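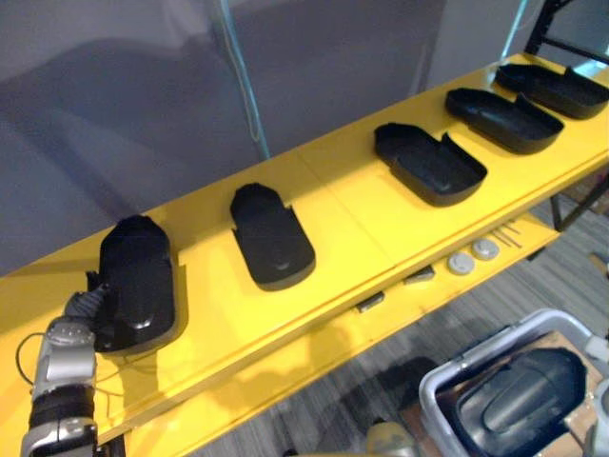
图6-1 黄色搁板上排列的黑色塑料壳体件

第6讲 注塑壳体件的收缩、翘曲与尺寸检验

课程讲义,修订日期:2024年2月22日
先修内容:第3讲(高分子流变基础)、第4讲(模具结构)

6.1 本讲范围

本讲讨论热塑性薄壁壳体件在成型后的尺寸变化,包括体积收缩、各向异性收缩、翘曲变形的成因,以及与之对应的工艺调整和检验方法。热固性材料、发泡注塑和双色注塑不在本讲范围内。金属嵌件引起的局部应力只在6.6节简单提及,详细推导见第9讲。

壳体件指壁厚远小于其余两个方向尺寸、一侧开口的制件,常见形式有浅盘形、半圆顶形和带裙边的盖形。这类制件的共同特点是刚度分布不均:顶面依靠曲率获得刚度,开口边缘缺少约束,容易内收或外张。计算时可以先按平板处理,再对曲率作修正,但修正只在曲率半径远大于壁厚时成立。

6.2 收缩的定义

成型收缩率按下式计算:

S = (Lm − Lp) / Lm × 100%

式中Lm为室温下型腔尺寸,Lp为制件尺寸。Lp的测量时刻必须注明。半结晶材料出模后仍会继续结晶,出模一小时后测得的Lp与次日测得的Lp不可混用。

注意区分三个概念:

模内收缩:从浇口冻结到开模之间发生的收缩,受型腔壁约束,制件内部因此产生拉应力。
模后收缩:开模后制件自由冷却至室温过程中的收缩。
后收缩:室温下长期存放产生的尺寸变化,来源为二次结晶、应力松弛和吸湿。吸湿方向相反,聚酰胺类制件可能出现净膨胀。

有些教材把后两项合称“模后收缩”。作业中请按本讲义的定义书写,否则结果无法比较。

6.3 压力、体积与温度的关系

收缩的根源是比容随温度和压力的变化。在PVT图上,一个注塑周期可以画成一条路径:充填阶段压力上升,温度基本不变;保压阶段压力大致恒定,温度下降,熔体继续补入;浇口冻结后质量不再变化,路径沿等比容线下行,直到型腔压力降至大气压;此后沿大气压线冷却至室温。

体积收缩量由压力降至大气压时的比容与室温比容之差决定。由此得到两条推论:

(1)提高保压压力可使浇口冻结时的比容降低,收缩减小。
(2)延长保压时间仅在浇口冻结之前有效。浇口冻结之后,继续保压只延长周期。

浇口冻结时间用称重法测定:逐级延长保压时间,每级取稳定后的制件称重,重量不再增加的那一级即为冻结时间的上界。称重前应去除浇道。

无定形材料(ABS、PC、PS)的PVT曲线在玻璃化温度处只有斜率变化;半结晶材料(PP、PA、POM)在结晶区间内比容明显下降,收缩率通常高出数倍,并且对冷却速率敏感。同一副模具改换材料类别时,型腔尺寸一般需要重新计算。

6.4 收缩的各向异性

未填充材料的分子链沿流动方向取向,松弛后流动方向的收缩往往略大。加入玻璃纤维后情况相反:纤维沿流动方向排列,限制该方向的收缩,垂直方向收缩较大。两种效应不可叠加估算,填充牌号应直接采用两个方向的实测值。

对圆顶形壳体,中心进浇时流动沿径向,周向收缩与径向收缩之差会改变顶面曲率。径向收缩大于周向收缩时,顶面趋于变平,或在边缘形成拉应力;反之,周向收缩较大时,中心趋于拱起。侧边进浇时纤维取向不对称,变形通常带有扭转分量。

对一端较窄、一端较宽的壳体,充填末端若位于宽端,该处压力传递较差,收缩偏大。可将浇口移向宽端,或者增设流道平衡。移动浇口之前应先核对熔接线位置。

6.5 翘曲的三种来源

翘曲是收缩不均匀的结果。收缩在各处、各方向、各层都相等时,制件只会按比例缩小。不均匀性分为三类:

a. 区域差异。不同部位因压力、壁厚或温度不同而收缩不同。典型情况为近浇口区收缩小,远端收缩大。
b. 方向差异。即6.4节所述各向异性。
c. 厚度方向差异。型芯与型腔温度不同,冷却较慢的一侧收缩较大,制件向该侧弯曲。

箱形壳体的转角处还有一种附加效应:转角内侧热量集中,型芯散热困难,内侧收缩较大,使侧壁向内倾斜。降低型芯温度、在转角附近布置冷却水路可以减轻,增大圆角半径的作用需结合壁厚变化判断,半径增大若造成局部增厚,结果可能更差。

6.6 工艺调整顺序

调整时每次只改一个参数,待工艺稳定后再取样。推荐顺序如下:

第一步,确认充填完整,速度到压力的切换点重复性合格。
第二步,测定浇口冻结时间,将保压时间设定在冻结时间之后。
第三步,调整保压压力,观察重量与关键尺寸。
第四步,调整型芯、型腔的温差,观察平面度。
第五步,调整冷却时间和顶出条件。

保压压力过高会造成过保压,近浇口区残余应力升高,脱模困难,并可能在存放后开裂。带金属嵌件的制件对此尤为敏感。用定型夹具限制出模后的变形属于补救措施,夹具中保持的形状在后续受热时可能部分恢复,不应用来代替冷却水路的改进。

6.7 实例:Zurden上盖

Zurden上盖为薄壁壳体件,材料为未填充ABS,单腔模具,侧浇口。模具由Kalinowski制造,注塑由Furkusura完成。12月试模时,开口边缘长边中部内收,超出图纸公差。

试模记录中保压压力单位为bar,初始设定为700。称重曲线在原保压时间处仍有上升,说明浇口尚未冻结,熔体在保压结束后可能倒流。延长保压时间后,重量趋于稳定,长度尺寸进入公差,但长边内收只有小幅改善。

随后检查模温,发现型芯侧表面温度高于型腔侧。型芯侧为壳体内侧,该侧收缩较大,与内收方向一致。调整型芯水路流量后重新取样,边缘直线度合格。试模报告编号为2,258,复检报告编号为2,465,两份报告均可在课程资料室查阅,计算题数据取自后一份。

此例中尺寸偏差与形状偏差来源不同。前者对应保压,后者对应冷却。若只提高保压压力,长度可能合格,而形状问题仍然存在。

6.8 检验与放置

检验前制件应在标准温湿度环境中调节。调节时间依材料和壁厚而定,以图纸或检验规程的规定为准。

支承方式影响薄壁件的读数。开口朝下放置时,边缘与台面接触,自重使外张量增大,且接触点不确定;检验边缘直线度时应改用三点支承,支承点位于刚度较高处。开口朝上放置时,圆顶制件不稳定,需用仿形托座。自由状态与约束状态的测量结果应分别记录,图纸未注明时按自由状态检验。

接触式测头的测力会压弯薄壁。壁厚较小时采用低测力测头或光学方法。高光黑色表面在光学扫描中易产生镜面反射,造成点云缺失,通常需喷涂显像剂,涂层厚度应计入不确定度。Gamilside检验规程要求喷涂后在同一批次中抽取制件作接触法对比,本课程实验沿用此要求。

重复性评定应将装夹误差包括在内,即每次测量之间取下制件再重新放置。只重复测量而不重新装夹,所得数值会低估实际误差。

6.9 思考与练习

1. 在PVT图上画出半结晶材料的注塑周期路径,标出浇口冻结点,并说明冷却速率提高时结晶区间如何移动。
2. 某平板制件型芯侧温度高于型腔侧,判断弯曲方向,写出推理过程。
3. 同一副模具由未填充PP改为玻纤增强PP,说明圆顶壳体顶面曲率可能的变化,并列出需要补充的材料数据。
4. 设计一个称重实验,测定6.7节所述模具的浇口冻结时间,写明取样规则和判据。
5. 阅读复检报告,计算长度方向的成型收缩率,注明所用Lp的测量时刻。

练习4需附原始记录表。练习5结果保留三位有效数字。

下一讲:浇口与流道的设计计算。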